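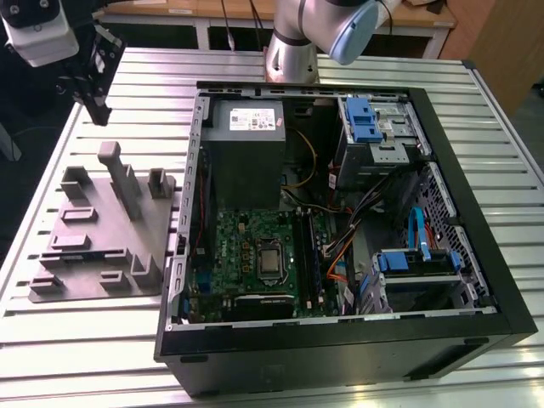 Stripping an old office tower: what goes where?
Posted in June by Isla_Moffat
Last updated 7 replies ago

I've got a stack of retired desktops to take apart and a friend who insists I need a holder for every single part. I lay the case on its side and put screws in a mug. Who's right?

heatherleckie wrote:
Your friend. A mug is where screws go to meet other mugs' screws. I use a flat board with little upright sleeves, narrow ones for anything thin.

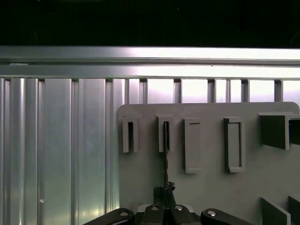

Re: Holders vs. mug

zindora_20 wrote:
Disagree. I did 200 of these at Wulton and owned one tray. By the time you've found the correct slot, I've got the power supply out.

heatherleckie wrote:
And how many of those 200 went back together?

zindora_20 wrote:
Wasn't my department.

Isla_Moffat wrote:
Fine, holders. Next question — power supply first, or cards? One is a Dell with the green board, and the cabling inside is a bowl of orange and yellow spaghetti.
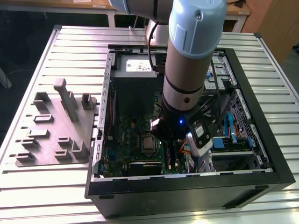 I'd like to leave the CPU until last, mostly out of cowardice.

grolport400 wrote:
Cables, then cards, then supply. Cowardice is fine. Label the drive cables before you pull them.

zindora_20 wrote:
Or don't, and learn something.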